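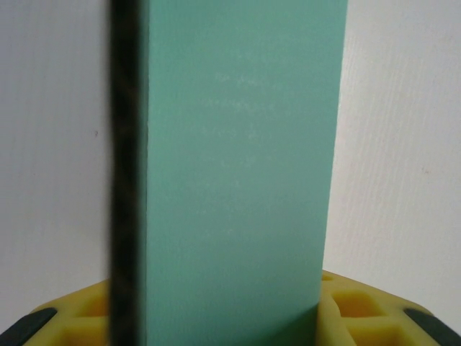 Unit 4 notes: blocks, stacking, and what we think they prove

Read these before the September session. They cover the same ground as the lecture, minus the slides from the Lernby catalog, which you can find for yourselves if you enjoy that sort of thing.

**Where we left off**

Last time we looked at the claim that building with blocks "develops spatial reasoning." The claim is everywhere in the toy trade, and it is usually made with great confidence by people selling blocks. I am not saying it is false. I am saying that most of you accepted it in week one without asking what would count as evidence, and I would like you to stop doing that.

Start with a plain block, one color, smooth, taller than it is wide. What can a child learn from it? That it stands on its end if the end is flat and the floor is level. That it falls over if pushed high up and tends to slide if pushed low down. That is a fair amount of physics. Whether it amounts to "reasoning" depends on what the child does next, and the block can't tell us.

**Standing a block on end**

For a block of height h on a square base of width w, the tipping angle is the one whose tangent is w/h. A block twice as tall as it is wide tips at a little under 27 degrees. One four times as tall goes at 14. Work both out yourselves. I have had students quote these figures back to me without being able to draw the triangle.

The formula assumes:

- even density all the way through
- a flat base with clean edges
- a surface underneath that doesn't give
- no sliding before the tip

Real blocks break at least one of these. Corners get rounded, and a rounded corner shortens the base that is doing the work. Carpet ruins everything. If your measured angle matches the formula perfectly, I will assume you measured the formula.

**Wear**

Scuffs and chalky marks on a used block are interesting, and they are also the most over-read thing in this course. The Beltano report treats marks on block faces as a record of play: marks in the middle of a face mean stacking and sliding, marks at the corners mean dropping. It's an attractive idea. The report looked at 174 blocks, all from one supplier, and never checked what the blocks looked like when they came out of the box. Storage can mark a face. So can a damp cloth with chalk on it. A pale streak may be a scratch in the surface or residue sitting on top, and you often can't tell which by looking. Wipe a small patch and look again before you write anything down.

Color matters here too. Pale scuffs show less on a pale finish than on a dark one, so a count of "worn" blocks is partly a count of dark blocks. The report doesn't mention this.

**The Marciniak scale**

You will be asked to use the five-point Marciniak scale for surface condition. Use it, but write one sentence beside each score saying what you saw. In last year's trial, two raters scored the same 52 blocks and agreed exactly on 29 of them. The handbook calls that "encouraging." I'd call it a bit better than half.

**For the lab**

1. Take one tall block and one cube from the Surkance set.
2. Measure height and base width twice, on different faces.
3. Predict the tipping angle. Write it down in pen.
4. Tilt the board slowly until the block goes. Five tries each.
5. Score the front face for wear, with your sentence.

If the block slides first, record that and leave it in. It is a result. Put a strip of the rubber matting under the base and run the five tries again - and label the two sets, please.

Bring your own ruler. Write-ups go in the tray by 4 p.m.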